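How to File a Claim in the Jemus Settlement

Published January 28, 2026

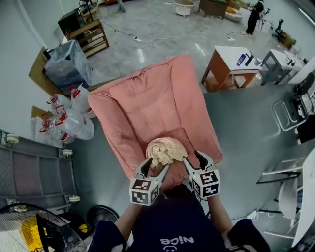 Consumer Rights / Guides

If you bought the pain tablets of Jemus between the dates in your notice, you may receive money from the settlement. The form is short, but many claims come back because of small mistakes.

1. Find your notice. It came by mail or e-mail from Drilia, the claims administrator. Your claim number is at the top right.

2. Collect your proof of purchase. Pharmacy receipts and insurance statements are both accepted. Without proof you can still claim, but the payment is limited to $126. With proof the limit is $619.

3. Fill in the form. Write your name the same way as it is in the notice. If you have changed your name, add a copy of the document which shows it.

4. Sign page 2. A claim without signature is not read.

5. Send it to the Drilia office in Hendside, or upload it on their website. The last day is in June, and the postmark counts.

Keep a copy of everything. If you want to bring your own lawsuit, do not send this form. You must send the exclusion letter instead, and the deadline for it is earlier.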